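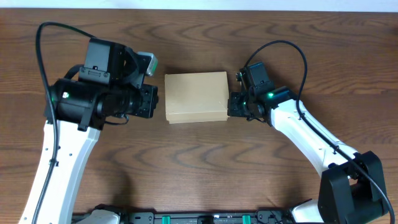
The woman who packs everything that leaves Plavach would like it known that she did not choose the table. It came with the lease, she says, along with a key to a cupboard that has never been found, and she has spent four years defending it from people who want to put hot mugs on it.

Plavach sells small things by post: drawer knobs, brass hooks, keyhole covers, the odd hinge. They go out in plain cardboard boxes, and the packing is done by one person who agreed to talk to me on the condition that I left her name out of it. "My family think I work in design," she said. "I'd like to keep that going until Christmas at least."

She arrives at eight and has the radio on by five past. Orders are printed the night before and sorted by size, smallest first, an arrangement she describes as cowardly. "You do the easy ones while you're awake and then you meet the hinges after lunch, when you're at your weakest."

I asked whether there was an art to a small box. She looked at me with some pity.

"There's a right size and there's every other size," she said. "People think a bigger box is kinder. It's crueller. Whatever's inside has a run-up."

When she started, the firm kept 17 sizes of box. She got it down to 12, over the objections of a man in accounts who felt that choice was a form of service. The boxes come flat from a supplier called Benavides, and she speaks of them with the sort of respect other people keep for surgeons. Before that there was Sultero, whose cardboard she will only call "optimistic". One damp September the corners went soft on a whole shelf of orders for a hotel in Nendavgate, and she spent an evening repacking the lot while the hotel rang to ask where its hooks were.

"I said they were being finished by hand. Well, they were."

She has views on print. Plavach has twice discussed putting its name on the lid, and she has twice asked what for. A plain brown box, in her opinion, keeps its dignity. It can be used again for buttons or batteries or the sort of foreign coins you can't bring yourself to throw out. "Put a slogan on it and it's rubbish the minute it's opened. I've still got boxes from my gran's house with nothing on them at all, and I wouldn't part with them."

On tape she is stricter. One strip, along the join, pressed down with the thumb. She once opened a return that had been wound round and round like an injured ankle and it took her 16 minutes and a bread knife. The knob inside was chipped. "Which I put down to the bread knife," she said, "but I didn't put it down in writing."

We came back to the table, as she had clearly meant us to. She admits she has grown fond of it. The grain helps, she says, as she squares boxes up to it without thinking, and it hides scratches better than the white worktop she'd asked for would have done. She waxes it on the last Sunday of the month, when the building is quiet, and doesn't claim the hours.

"It's too good for what we use it for," she said. "You could have a lovely dinner on this. You'd have to move the hinges."

I asked if she ever had. She thought about it, and said that somebody had once eaten a sausage roll on it, and that she knew who.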